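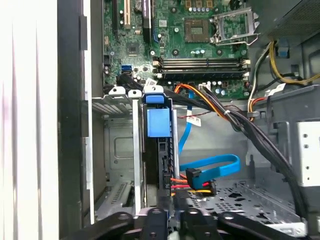 케이스를 연 데스크톱 내부. 초록색 메인보드의 CPU 소켓 고정틀이 들려 있다.

목요일 오후 네 시, 스테이먼포트(Stamenport) 수리실. 만들라 무들리(Mandla Moodley) 씨는 인사도 반쯤만 하고 바로 본체 얘기부터 꺼냈다. 시간이 없단다. 여섯 시에 Sisgate 쪽에서 물건 찾으러 온다고.

올해 들어온 본체가 146대. 대부분 사무실에서 쓰던 구형이다. "버리는 사람은 다 고장이라고 해요. 열어보면 먼지예요, 먼지." 전원부터 안 들어오는 것도 있지만 생각보다 적다고 했다.

순서를 물었다. "CPU부터 봅니다. 쿨러 떼고, 레버 올리고, 소켓 핀 확인하고. 핀 하나 휘면 그날 오전은 끝이에요." 메모리는 그 다음. 슬롯이 네 개면 한 개씩 번갈아 꽂아본다. 귀찮아도 그렇게 한다. 두 개 꽂고 안 켜지면 뭐가 문제인지 모르니까.

제일 싫은 건 케이블이란다. "파워에서 나오는 노란선 검은선, 그거 정리 안 하고 닫으면 팬에 걸려요. 저도 초반에 몇번 그랬고." 그래서 요즘은 선마다 꼬리표를 감는다. 어디서 뺐는지 적어두면 다시 꽂을 때 안 헷갈린다고. 글씨는 본인만 알아본다.

하드디스크 얘기는 좀 길어졌다. 드라이브 베이에서 빼는 즉시 따로 보관, 주인 동의 없이는 절대 안 돌린다. 예전에 가족 사진이 들어 있는 디스크를 돌려준 적이 있는데 그 분이 귤 한 상자를 들고 왔다고. "그 귤 일주일 먹었어요."

수리 끝난 본체는 Plodness라는 동네 공부방으로 간다. 지난달에 9대 나갔다. 한 대에 드는 부품값은 말을 아꼈다. 나사는 2000개 들이 봉투로 산다는데, 왜 늘 모자라는지는 본인도 모르겠단다. "바닥 쓸면 나오긴 나와요."

처음 하는 사람에게 한마디 해달라고 했다. 잠깐 생각하더니 "사진 찍어놓고 뽑으세요. 머리 믿지 말고." 그리고는 드라이버를 찾는다고 서랍을 뒤졌다. 위에서 두번째 서랍에 있었다.

다음 수리 교실은 8월. 신청은 수리실로 직접 가면 됀다.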